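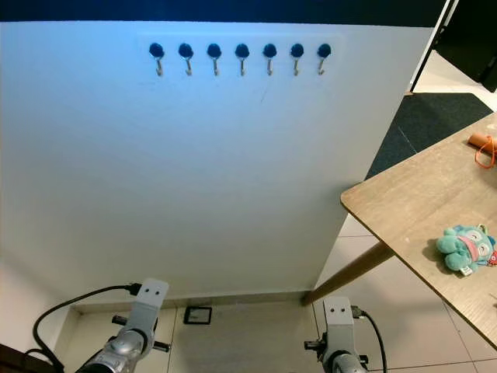
## Record of the Practice Period, Citbridge Robotics Club

The club convened at seven in the evening in the usual room. In accordance with the rules of the Ovmont Challenge, the panel had been inspected, the table approved, and the robot entered in the register under the name Cudau. Its cost stood in the ledger at 2,000 dollars, a sum the club had been repaying since June.

The task was set down in one sentence: *The entrant shall transfer one household article between the table and a hook.* Members were allowed 60 minutes and 2 restarts. The club secretary, who kept this record, was allowed no opinions.

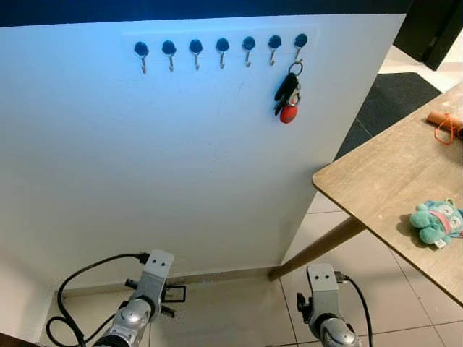
It was nevertheless the secretary's opinion that Cudau hesitated. The program contained 276 lines, each reviewed and initialed, and none of them called for a pause. The members consulted the McPhee handbook, which recognized three kinds of delay: mechanical, electrical, and operator. The secretary asked whether a fourth might be entered. The request was noted and deferred to the next meeting.

The first restart was used at half past seven. The second was held in reserve, as the club had always held it, in the manner of a family keeping its good plates.
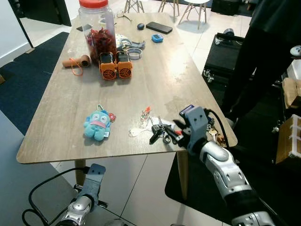
Under the handbook, a member may address the machine only by command. The youngest member had been warned of this once already. She leaned toward the table, where the gripper was over the keys and the light blue plush toy lay a short distance to their left, and she said quietly, "Whenever you like."

The secretary was obliged to record the remark as a violation. The pen was uncapped and the proper form was found. The form required the time of the offense, the wording, and the response of the machine, and the secretary waited by the clock to fill in the last of these.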